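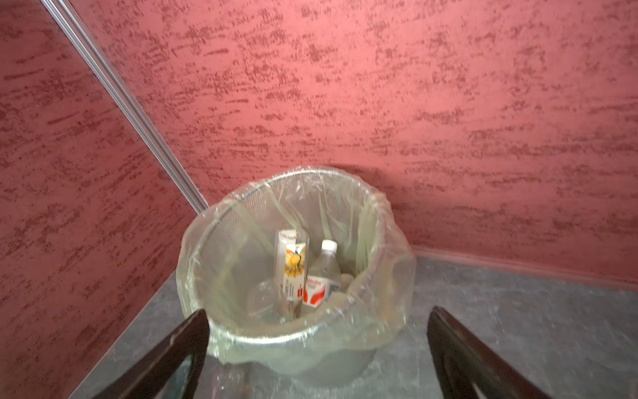 We drove 60 miles to Grasham for the student robotics club's open day, and I'm so glad we did! Riaan Mabuza met us at the door and took us straight in to see the tidy-up project - the kids want their gripper to deal with a trash can, bag and all. Ximena Quezada, who wrote most of the code, told me the clear liners give them more trouble than anything else (the wrinkles, she says, and the shine). We stayed far longer than we'd planned, and my husband is already asking about November.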